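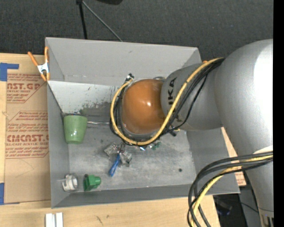
Graue Wanne mit Kleinteilen: hellgrüner Becher, klare Kunststoffteile, blauer Griff.

Start | Vorhaben | Berichte | Material | Kontakt

Zwischenbericht, Stand Oktober
Projektbüro Flenholm

Gegenstand des Berichts

Das Vorhaben Deris erfasst und sortiert Kunststoffkleinteile, die in Werkstätten und Haushalten lose anfallen und für die es bisher keinen eigenen Rücklauf gibt. Gemeint sind Kappen, Clips, Steckstücke, Becher, Griffe von kleinen Werkzeugen und Bruchstücke davon. Der Bericht umfasst den zweiten Förderabschnitt und schließt an den Bericht vom Frühjahr an.

Stand der Arbeiten

Die Sammelstellen in Flenholm und Motham sind in Betrieb. In Motham kamen im Berichtszeitraum zwei Abgabepunkte dazu, sodass jetzt sieben Stellen beliefert und geleert werden. Die Leerung erfolgt alle fünf Tage. Im Sommer wurde dieser Abstand in Motham zweimal überschritten, weil das Fahrzeug in der Werkstatt stand. Seitdem gilt eine Absprache mit Dinu über ein Ersatzfahrzeug.

Die Teile werden in flachen Wannen mit schrägen Wänden vorgelegt. Diese Form hat sich gegenüber den hohen Kisten aus dem ersten Abschnitt bewährt, vor allem bei kleinen Stücken, die in den Kisten nach unten rutschten und liegen blieben. Die hohen Kisten dienen nur noch dem Transport.

Sortiert wird nach vier Gruppen: klare Teile, durchgefärbte Teile, Teile aus mehreren Werkstoffen und Rest. Becher und andere Hohlkörper gehen zu den durchgefärbten Teilen, sofern sie keinen Aufdruck haben. Griffe bleiben vorerst in der dritten Gruppe, auch wenn kein Metall mehr daran ist – die Prüfung auf Einlagen steht noch aus.

Schwierigkeiten

Klare Teile sind auf dem grauen Wannenboden schlecht zu erkennen, besonders wenn mehrere dicht beieinander liegen. Dazu kommen Flecken und Abrieb am Boden und an den Wänden. Eine Reinigung nach jedem Durchgang war im Arbeitsplan nicht vorgesehen. Sie wurde für eine Wanne versuchsweise eingeführt und verlängert den Durchgang, verringert aber die Zahl der übersehenen Stücke. Die Auswertung folgt mit dem Abschlussbericht.

Milchige Kappen und ähnliche Teile werden noch uneinheitlich zugeordnet. In Flenholm zählen sie zu den klaren, in Motham zum Rest. Das Merkblatt wird entsprechend ergänzt, bis dahin gilt die Zuordnung aus Flenholm.

Mittelverwendung

Die Ausgaben für Behälter und Fahrten liegen im Rahmen des bewilligten Plans. Bei den Verbrauchsmitteln wurde weniger abgerufen als vorgesehen. Wir bitten darum, den Rest dieser Position für Reinigungsmittel und helle Einlegeböden verwenden zu dürfen. Ein formloser Antrag liegt bei.

Nächste Schritte

– Merkblatt zur Sortierung überarbeiten und an alle Stellen verteilen
– Einlegeböden beschaffen, zunächst für Flenholm
– Griffe auf Metalleinlagen prüfen
– Gespräch mit Dinu über die Abnahme der klaren Fraktion – ein Termin steht noch nicht fest

Weitere Berichte
Deris: Bericht zum ersten Förderabschnitt
Merkblatt Kleinteile, alte Fassung
Abgabepunkte in Motham
Behälter und Transport: Erfahrungen aus Flenholm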